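A mesa branca, um mês depois

Passei anos achando que mesa branca era coisa de quem não toma café. Aí o Rogério Honorato, marceneiro e meu vizinho de porta, me convenceu a trocar a minha de imbuia (linda, escura, enorme!) por um tampo branco fosco, e cá estou eu, convertida e meio chata com o assunto.

O fosco muda tudo. O brilhante devolve a lâmpada na sua cara, enquanto este fica quieto, até um pouco acinzentado quando a luz vem por igual de cima. E qualquer coisinha preta largada no meio do tampo aparece na hora – eu, que perdia o celular cinco vezes por dia, agradeço.
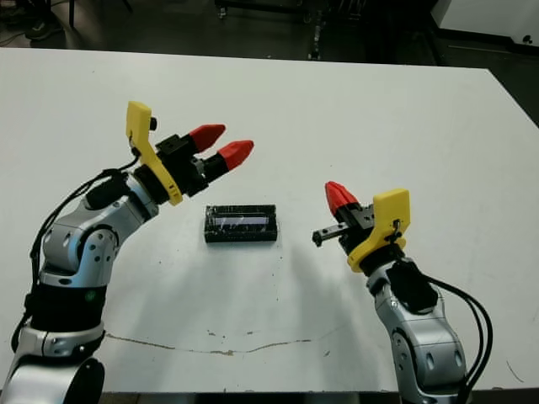 Limpar dá trabalho?

Dá, mas menos do que eu temia. Pano úmido, sabão neutro e pronto. Gastei 35 reais num limpador especial e ele continua fechado embaixo da pia. Com caneta o negócio é correr, e com açafrão eu ainda não tive coragem de testar.

A imbuia foi para a casa do Dirceu Dantas, que me pagou 300 reais e ainda reclamou da escada.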